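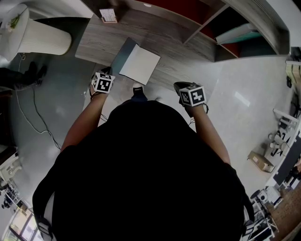
The head of collection at Premeck has opened and shut a great many folders this year, and would like it known that she was good at it beforehand.

"You put the devices on and you become an idiot," she says. "For the first week you can't pick up a sheet of paper. Then you go home and can't use a fork."

Her team wears a pair of hand-held devices, each with a marker cube, and does office chores at a desk. The recordings go to Nolevent, which trains the model. The target for the folder task was 2037 clean examples, set in July by someone who, she suspects, owns no folders.

What counts as clean? "No dithering. If I stop to think, it learns to stop to think, and it's far better at that than I am."

They threw out 195 in one batch. The wearer had been giving the cover a little pat after closing it -- a nice habit, she says, until the model began patting everything.

A session runs to 33 minutes, with 9 different starting positions for the folder. She prefers it crooked. "Square to the desk, anyone can do it. People don't leave things square."

Does she mind teaching a machine to do her filing? She thinks about it.

"Have you seen my filing?"

The next task is envelopes. She has asked for the self-sealing kind and expects to be refused.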